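The Key to Prirkard

Osamu Minami came back to Prirkard in November with one suitcase and a letter from the county. The letter said the house at the top of Mill Road was his. It had been his aunt's, and before that it had belonged to a man who sold pumps.

He had not seen his aunt in a long time. They had written to each other, mostly about weather and teeth. In her last card she said the roof was good for another winter and that she had stopped driving at night.

The bus let him off in front of Habte, the hardware store. It was still called Habte although the sign had been painted over in a different green. He went in to ask about the key, as the letter said to do.

"You're the nephew," said the woman at the counter.

"Yes."

"It sticks. Pull the door toward you and then turn."

She gave him the key in an envelope with 278 written on it. He asked what the number meant. She looked at it and said it was the account. His aunt had an account, and every key or bill or note that had to do with her went in an envelope with that number. There was a drawer of them. He could have the drawer whenever he wanted it.

"Does she owe anything?" he asked.

"Eight dollars. Furnace filters."

He paid the eight dollars. She wrote it down and tore off a receipt, and he put the receipt in the envelope with the key.

The walk up took longer than he remembered. The Movutska ran low beside the road, brown and slow, with branches caught against the bridge. When he was a boy his aunt had told him that the river once came up as far as the second step of the house, and that the pump man had stood on the porch and laughed because he had never sold a pump in his own town until that day. He sold 10 before dark. She had told the story many times and the number never changed, so Osamu believed it.

He pulled the door and turned the key. It opened.

Inside it smelled like paper and cold iron. He put the suitcase down and went around opening things. The cupboards had cans in them, arranged by color, which he did not remember her doing. The refrigerator was off and propped open with a wooden spoon. In the front room her chair still faced the window, and next to it was a low table with a radio, a pencil, and a pad. On the pad she had written "ask about the gutter" and underlined it twice.

He sat in the chair for a few minutes with his coat on. Then he went down to see about the furnace.

He worked for Workis, which made forms. People did not believe there was a company that made forms, but there was, and he had been there most of his adult life. He had designed the one for reporting a lost parcel and the one for saying that a lost parcel had been found. They had given him two weeks off for the house. His manager had said to take longer if he needed it, in the voice of someone who hoped he wouldn't.

On the first night he slept on the couch. On the second he slept in the small room at the back, where he had slept as a boy. The bed was the same bed. He lay on his side and found that he still knew which slat would creak.
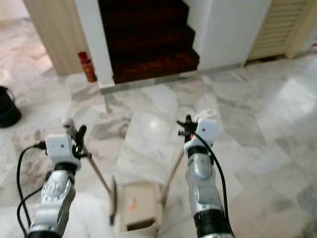 In the morning he went back to Habte for the drawer. The woman had already put it in a box for him. It was heavier than he expected. She said her name was on some of the notes, and that he shouldn't mind what they said, because she and his aunt had argued for years about a ladder.

"What about the ladder?"

"She said I sold her a short one. I said she'd measured wrong."

"Who was right?"

"She measured wrong," the woman said. "But it was short, too."

He carried the box home and opened the envelopes at the kitchen table. He did it in order of date, as he would have done at work. Most of them held receipts. Nails, putty, a mailbox, another mailbox. There were notes in his aunt's square handwriting, folded once. "The ladder is short. I am keeping it but I want it known." There were answers on the backs of them. "It is known."

It went on like that for years. After a while the notes were less about the ladder. His aunt asked whether the woman's mother was out of the hospital. The woman wrote back that she was, and that she was complaining about the soup, so she must be better. His aunt asked for a pound of seed and said there was no hurry. The woman wrote that there was too a hurry, the ground would be hard in a week, and she would send the boy up with it.

One envelope had a photograph in it. It showed the river up over the road, and a man on a porch with his hands on his hips. On the back it said "11 sold," in ink that had gone brown.

Osamu turned it over a few times. He looked at the front again. The man might have been laughing. His hat was pulled down and it was hard to say.

He got up and made tea, and let it stand too long, and drank it anyway.

The last envelope was thin. There was one sheet inside, and it was addressed to him, although his name was not on the outside.

"Osamu," it said. "If you are reading these you are doing it in order, so this is the end. The gutter on the north side needs looking at. The man who wants to buy the house will offer you less than it is worth and he will tell you about his knees. I don't mind if you sell it. I would mind if you sold it to him. The ladder is behind the shed. It is short."

He went out to the shed. The ladder was there, under a piece of canvas. He carried it to the north side and leaned it against the wall. It stopped a good way below the gutter. He climbed it all the same and stood on the highest rung he trusted, with one hand flat on the boards, and reached up. He could just get his fingers over the edge. It was full of leaves. He pulled out what he could and dropped it on the grass, and moved the ladder, and did it again.

By the time he reached the corner his sleeves were soaked to the elbow. There was a car stopped down on the road, and a man was getting out of it slowly, holding on to the door.

"You the nephew?" the man called up.

"Yes."

"I'd come up there, but I've got these knees."

Osamu stayed where he was. He threw down another handful of leaves.

"It's not for sale," he said.

"I haven't said anything yet."

"I know."

The man looked at the house for a while, and at the ladder. "That thing's too short," he said. Then he got back in the car.

Osamu finished the corner. When it was too dark to see he went in, washed his hands, and called Workis. His manager had gone home, so he left a message saying that he would need longer than two weeks. He said he would send the form.

He still has the house. The mailbox blew down in the spring and he bought another at Habte, on the account. The envelope that came with it has 278 on the front and 6 Mar 2018 stamped below. Inside there was a receipt, and a note folded once.

"We have a longer ladder now," it said. "If you want it."

He turned it over and wrote on the back that he would measure first.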